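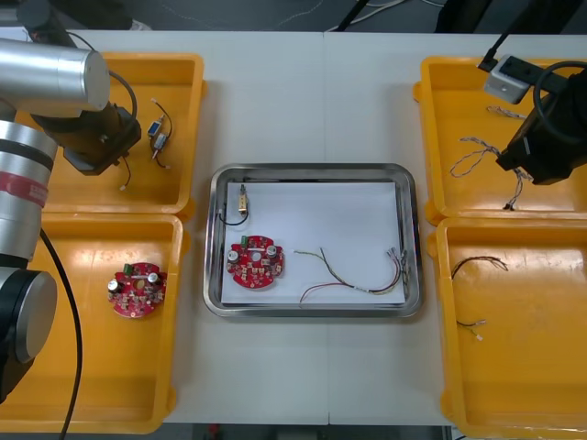 Figure 3. Two-arm kitting cell with parts in the yellow trays and the steel tray.

4.2 Evaluation of the Feneck kitting package

The Feneck package is offered by Movside as a complete service for sorting small electronic parts before assembly. It covers the arms, the grippers, the wrist cameras and the Lekari planning software. Our review ran 2318 pick attempts over 5 part types. Round boards were handled reliably. Loose wire was harder, and most of the 1025 logged retries involved leads with bare ends lying close to the tray wall.

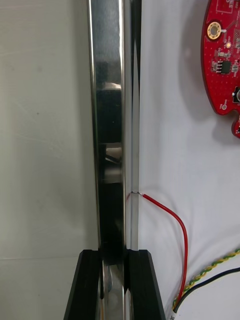
Shboul, asked to comment on a draft of this section, replied that retries should not be read as failures, as the planner is set to back off early when a lead may catch on a finger. We accept the point and report the two counts separately.

The wrist view was also used to check placement in compartments. Glare on glossy panels lowered the confidence of the wire detector, and the supplier advises diffuse lighting for such surfaces.
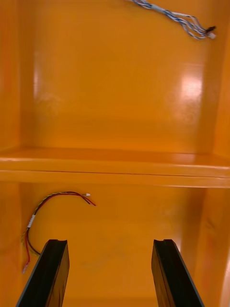 Figure 4. Wrist view of a glossy orange cabinet with wire bundles above and below the shelf.

The service contract allows 3000 cycles between gripper inspections. Tray positions are taught once and stored, but the contents may lie in any orientation.
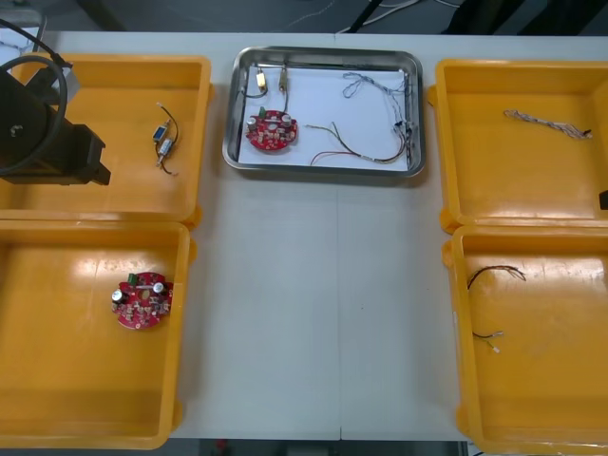
Figure 5. Fixed view of the table, with a round board and wiring in the steel tray.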